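Rebalancing bands or a fixed date? Small portfolio, two accounts

Posted in: Saving and investing > Portfolio upkeep

palham_saver

Hi all! I finally have a portfolio I'm happy with and now I can't stop thinking about how to look after it. It's 70% in a broad stock index fund and 30% in a bond fund, split over 2 accounts: a workplace plan and a regular taxable account. I've been adding to both for 36 months and I love how simple it is.

My spreadsheet says I've drifted to 76/24 because stocks had such a good run. So do I pull it back now, or do I wait until February, when I told myself I'd check in once a year? I've seen people swear by a calendar date and other people swear by bands (only act when you're off by five points or so). I put $295 a month into the taxable account and more than that into the workplace plan, if that changes anything.

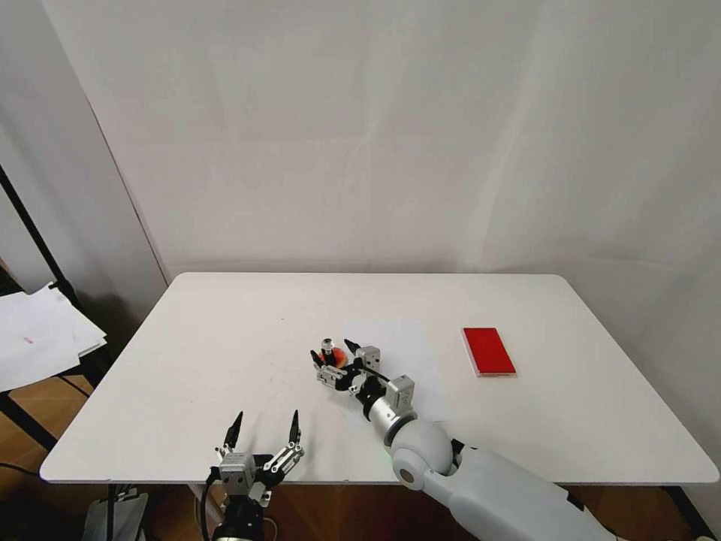
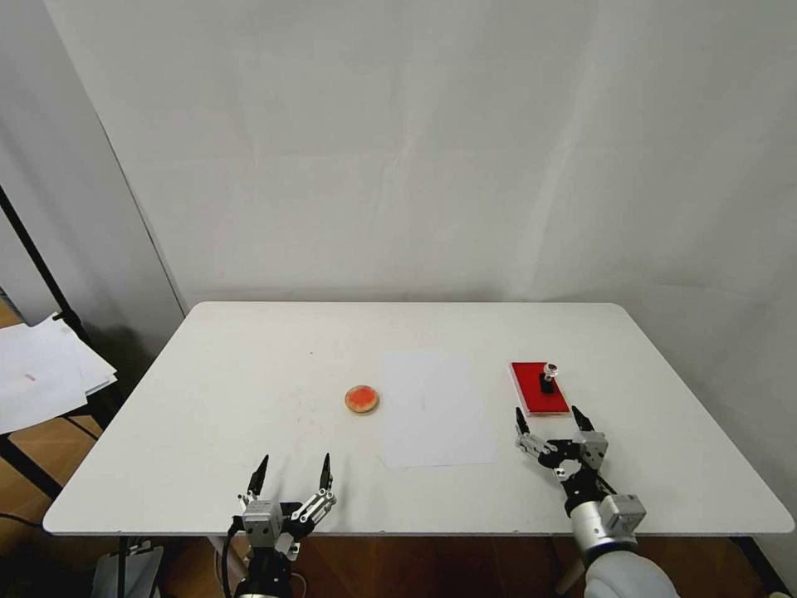 costholm_lane

Great question, and congratulations on sticking with it that long! Bands versus calendar is one of my favorite topics, so forgive the length.

Start with what rebalancing is for. You picked 70/30 because that was the amount of risk you could live with. At 76/24 you're holding a riskier mix than the one you signed up for. If the market dropped by half tomorrow (and bonds stayed put), the 70/30 version would be down 35% and your current one would be down 38%. Three points. Worth fixing, but you have time to do it properly.

Between the two methods, I'd go with bands and a calendar together. Look at it on a set schedule, and only do something if you're outside the band. I check twice a year with a five-point band, and most times I close the spreadsheet and go make lunch. It's wonderful! You get the discipline of a date without trading over half a percent.

You're six points off, so under my rule you'd act at the next check. But look at which account you do it in, this is the part I really want you to read. Selling stock funds in the taxable account after a good run means a capital gain, and you may owe tax on it. Swapping stocks for bonds inside the workplace plan normally has no tax bill at all. So treat both accounts as one big portfolio and do all the moving in the workplace plan. Your taxable account can even end up 100% stocks as long as the total comes out to 70/30.

A quick made-up case. Say you have $40,000 in the plan and $10,000 in taxable, with $38,000 of the total in stocks. You want $35,000 in stocks. Move $3,000 from the stock fund to the bond fund in the plan and you're done. Five minutes, one form, no tax.

Two things to check before you click. Some plans make you wait a while before you can buy back into a fund you just sold, so read the trading rules. And if your plan's bond choice is expensive, look at whether there's another one on the menu. Mine had a cheap one hiding way down the list under a different name!

xiong_pennies

just leave it alone. I haven't rebalanced in years and I have more money than if I had. bonds are a drag

costholm_lane

xiong_pennies, I'm glad it has gone well for you, and it's true that in a long climb the person who never rebalances usually ends up with more. They also end up with a portfolio that's nearly all stocks, often right when they're getting close to needing it. If you're fine with that much risk, then it makes sense to pick it on purpose and write down 90/10 as your target. palham_saver picked 70/30.

hekamby_ledger

Adding a third option, which is the one I use and really enjoy: rebalance with new money. You're still putting cash in every month, so point all of it at whatever is below target until you're back in line. No selling anywhere.

How fast it works depends on how big your deposits are next to the pot. With the numbers costholm_lane used, getting from 76/24 back to 70/30 with deposits alone would take $4,286 going straight into bonds (38,000 divided by 0.70 gives a total of $54,286). At $295 a month that's 15 deposits if prices stood still, which they won't. Add the workplace money and you'd get there a lot sooner. In a small portfolio this works beautifully. Once the pot gets large the deposits can't keep up and you'll need the swap inside the plan as well.

One more small trick: turn off automatic reinvestment in the taxable account and let the dividends land as cash. They're taxed either way, so you may as well choose where they go. Last quarter mine came to $111 and the whole lot went to the fund that was lagging. Tiny, but it felt great.

If you change where your plan contributions go, put a note in your spreadsheet to change them back. I forgot once and sailed right past my target in the other direction.

palham_saver

This is so helpful, thank you! I had never thought of the accounts as one portfolio, I was trying to keep each one at 70/30 separately. I looked up the plan rules and there's a 30-day wait on buying back in, fine by me. I'm going to do the swap in the plan for half of it and let new deposits handle the rest, then check again in February with a five-point band.

Does anyone count their emergency fund as part of the 30%? Mine is in a savings account and I've been leaving it out.

hekamby_ledger

I leave mine out too. It has its own job, and if I had to spend it my percentages would jump all over the place.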